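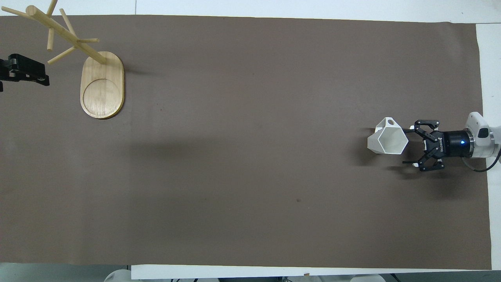
Reading time: 4 minutes

Wrapping and packing kitchenware: your questions

These are the questions we get most often at the Joscombe packing desk, from people moving house and from people posting a single item to a relative. Prices and opening times are on the main page. Last checked in October.

What paper should I use?

Plain brown paper is fine for most wooden and metal kitchen things. For glazed mugs and glasses we prefer white packing tissue on the inside and brown paper on the outside. Newspaper works, but the ink comes off on pale wood and on unglazed pottery, and it is hard to shift once it has got into the grain.

How big should the sheet be?

Bigger than you think. For an awkward item such as a mug tree, lay the paper flat on a table and stand the item on it. You want enough paper on every side to reach the top of the pole and fold over. If the sheet covers most of a normal table you are in the right area. It is easier to trim a large sheet than to join two small ones.

How do I wrap a mug tree?

Take all the mugs off first. We do still get trees brought in with mugs on them.

Start with the pegs. Roll a strip of paper round each one and tape the paper to itself, never to the wood. Then fill the gaps between the pegs with crumpled paper until the whole thing is closer to a cylinder. Lay it on its side near one edge of the large sheet and roll it up, tucking the ends in as you go. The base needs a second layer round its rim.

Do I need to take the tree apart?

Only if it was made to come apart. Some poles screw into the base and will turn by hand. If yours does, unscrew it and wrap the two pieces separately. If it doesn't move with a gentle twist, it is probably glued, and forcing it will split the base. The same goes for pegs. A loose peg can come out and travel in a labelled envelope, but leave the tight ones alone.

Will the pegs go through the box?

They can, if the box is too small. Leave a hand's width of padding between the pegs and the cardboard on all sides. Put the base at the bottom and mark the top of the box. A double-walled box is worth the extra money for anything with bits sticking out.

Can I pack the mugs in the same box as the tree?

We would rather you didn't. The tree is light and hard, the mugs are heavy and brittle, and they knock against each other. If it has to be one box, put the wrapped mugs at the bottom, on their rims or on their sides, then a sheet of stiff card, then the tree.

How should I wrap the mugs?

One at a time. Push a ball of tissue inside, set the mug on the corner of a sheet, roll it once, fold the sides in over the handle and carry on rolling. Handles break more than anything else, so give them an extra twist of paper. Large mugs with thin handles should go at the edge of a layer where nothing presses on them.

Does wood need anything doing to it before it is packed?

Wipe it with a dry cloth. If you have washed it, leave it overnight before wrapping. Damp wood in paper for a fortnight will come out with marks, and sometimes with mould. Lacquered pieces are less trouble than oiled ones. Oiled boards and spoons should have a layer of greaseproof paper next to the wood - otherwise the brown paper soaks up the oil and sticks.

Can I use bubble wrap?

Yes, over paper. Don't put it straight on to a lacquered surface if the box is going into storage. In a warm loft it can leave a pattern of small rings in the finish.

How heavy can a box be?

Our limit is 7 kilos for kitchen boxes taken over the counter. Heavier boxes can be collected, but you need to book. Please ask for Khairul Tambunan, who looks after collections.

What cover do you offer?

Standard cover is £300 a box. It applies to boxes we have packed ourselves. If you packed the box at home we can still send it, but breakages inside it aren't covered. Take a photo of anything valuable before it is wrapped.

Do you sell the paper?

Yes, by the sheet or on the roll. A roll is enough for a small kitchen. You can also have offcuts for nothing if there are any in the bin by the door, and they are good for filling gaps.

Can I use one of your tables?

Yes, on Thursday afternoons, from two until five. Bring your own items and boxes. Tape and scissors are on the tables, and you pay for whatever paper you use. Please clear your table when you finish and leave unused flat sheets on the pile.

Can I reuse the paper at the other end?

Most of it. Pull the tape off slowly, smooth the sheets flat and roll them up together. Paper that has gone soft along the creases has lost its stiffness and is better kept for stuffing. Anything greasy should go in the general bin, as it can't be recycled.

My question isn't here. Who do I ask?

Ring the desk during opening hours or write to Ziad Saliba using the form on the contact page. If you are asking about an odd-shaped item, give us the height and the widest point.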